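4.2 Gripper comparison on the cup set

The second set of trials compared the two parallel grippers on thin-walled cups. Both were mounted on the same arm with the same wrist flange, and the controller gains were left at the values found in Section 3. Only the fingers and the grasp-width table changed between runs. The narrow fingers are the ones built in Skuvesville for the Trenberg project; the wide fingers are the padded pair used in our earlier bowl trials.

Each gripper made 336 attempts. An attempt began with the arm at its home pose and ended when the cup had been released at the goal position or when the controller reported a fault. A cup that was lifted and then dropped counted as a failure, even if it landed upright. Cups that tipped after release were logged separately as placement errors and are left out of the grasp totals.

Cups were presented upside down in all attempts. This puts the closed end on top and makes the side wall slope outward toward the table, so a straight vertical approach meets a surface that widens as the fingers go down. The wide fingers often touched the wall before reaching the planned depth. The contact pushed the cup sideways — a few millimeters in most cases — and the fingers then closed off center. With the narrow fingers this was less common, but the smaller contact patch let the cup rotate during transfer, mainly when the arm sped up out of the lift.

Other objects stayed on the table during the trials so that the planner had to work around them. Their positions were changed after every block of attempts by Tariq Awan, following a printed layout sheet. We did not randomize the layouts further, and the same sheets were used for both grippers.

Release height had a larger effect than we expected. In the September pilot the cup was let go as soon as the wrist reached the goal pose, and many cups bounced. For the trials reported in this section the arm stops just above the table, waits for the joint velocities to settle, and then lowers until the force threshold is met.
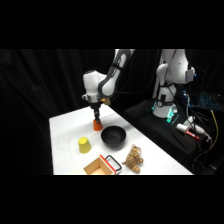

Figure 6. Narrow fingers holding the orange cup close to the table surface, with the yellow cup, black bowl, wooden box and stuffed tiger as surrounding objects.

4.3 Controller faults

Faults were rare with either gripper. Most were joint torque limits hit during the approach — these were cleared by hand and the attempt was repeated from home.

Related items
Sandhu wrist flange: mounting notes
Plirnholm bench: camera calibration log
Force thresholds for soft placement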